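Filed under: Home Hints > Hosting & Guests

Feeding a Visiting Delegation Without Losing Your Mind (or Your Good Spoons)

My department hosts partner colleges from overseas every May, and somehow the welcome lunch always lands on me. I've done seven of them now, so I've picked up a few tricks. 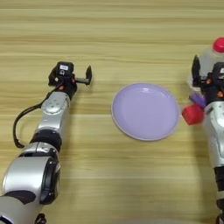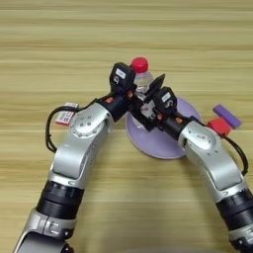 by Dymphna Ní Mhurchú | 09/02/2026

First thing, send the food question early and make it one line: "What don't you eat?" I used to send a whole form and people skipped half of it. One line gets answered the same day!

Name cards go on both sides of the fold. You want the person across the table to be able to read it too, especially when everyone's jet-lagged and has met about 573 people since the airport. Ask each guest how they'd like their name written (family name first or last) and copy it exactly.

Tea is where I went wrong for years. I'd make one giant urn of it, and it was stewed by the time the speeches finished. Now I put out two big flasks of plain hot water and a basket of tea bags and let people get on with it. Cillian Cullinane from our exchange office brings his own mug and won't be talked out of it.

Speeches run long, so serve things that don't mind waiting. Cold noodles, rice salad, roast vegetables at room temperature, a big fruit platter with lemon squeezed over the apples. Skip anything with melted cheese. I once had a tray of it set like a roof tile while the dean thanked everybody twice.

For borrowed serving dishes, a strip of masking tape underneath with the owner's name in ballpoint. It peels off fine if you do it that evening, but leave it a week and you'll be at it with cooking oil and a rag.

And if there's a gift exchange, clear a side table for it before anyone arrives. I keep a roll of tissue paper and a few flat bags under mine, so guests can get fragile things home in a suitcase.

More in Hosting & Guests
- Getting candle wax out of a tablecloth
- Folding chairs: where on earth to keep them
- Rice for a crowd, no scorched bottom
- What to write in a thank-you note to a visiting teacher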